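The back room, before and after the big wash

I promised a few of you a proper set of photos once the back room was done, and then April got away from me completely. Anyway! The laundry and folding room at our place in Wellurport is finished, or as finished as any room is when there's still a tin of gloss sitting in the hall. I've put down what I remember about each bit so you can pinch the ideas you like and ignore the rest.

A bit of background for anyone new. We used to do all our folding on the bed, which meant that if you didn't get through it by teatime you were sleeping next to a heap of jumpers. The back room was full of boxes from the move (the move was years ago, don't ask) and I finally got fed up, gave myself 21 days and started carrying things out. I had 60 litres of old paint to take to the tip before I could even see the skirting. Some of it was orange. I have never owned anything orange.

My one rule was that the room had to be pleasant enough to stand in for an hour, so light came first and cupboards came second. I kept everything white and spent the money I'd saved on shelving on a decent airer instead, a Stillura, which folds up thin enough to go behind the door.
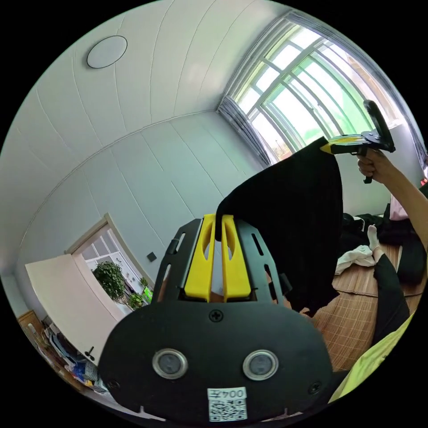

Folding dark clothes used to be my least favourite job, mainly because I could never tell navy from black under the old bulb and I'd end up with odd socks all week. Daylight sorts that out. With the big window on one side and the grey curtain pulled back, even something as plain as that black piece being held up by two corners shows every bit of fluff, so I do all the darks in here before lunch and leave the towels for the evening. The ceiling got a lot of comments when I first shared it, and yes, those curved strips stay! I was all for boarding over them when we started, and now I'd be cross if anybody touched them. The round white light does the job after dark. I left the wooden doorway unpainted as well, because everything else was going white and I wanted one thing that looked like wood, and I love looking through it to the leafy plant by the far window. I talk to that plant more than I should.

A few other bits people have been asking about, so here goes.

The folding itself. I do big flat things first, sheets and so on, then tops, then whatever's left. Black tops get turned inside out for the wash and turned back when I fold them, and I hold each one up by the corners and give it a good shake before it goes on the pile. It takes out most of the creases and I've more or less given up ironing (my mum doesn't read this page, I hope).

The soap. I've gone back to Omo after trying all sorts, purely because it's what the house smelled of when I was small. Not very scientific, sorry.

The curtains. I was quoted a silly price for made-to-measure, and nearly cried, and then found the grey ones in a clearance bin for 50. They needed taking up by a hand's width and my hems are wobbly, but you'd have to kneel down to see.

Next on my list is a rail for shirts and somewhere sensible to put pegs, which at the moment live in a saucepan. I'll add to this page when I've done it.

Comments

Peg_and_Line
The grey with the white is lovely. Does the curtain fade with that much sun on it? Mine went a sort of tea colour after one summer.

Johannes Visser
Very glad you kept the ceiling. We had curved strips like that in our old flat and the next people had them out within a month. What did you use to clean yours? Mine used to collect dust along the joins.

Author
Warm water and an old sock on a broom handle, Johannes! Peg, no fading so far but I'll report back after the summer.

mossy_marge
I want that wooden doorway. Also please never put pegs in a saucepan, I did this and boiled one.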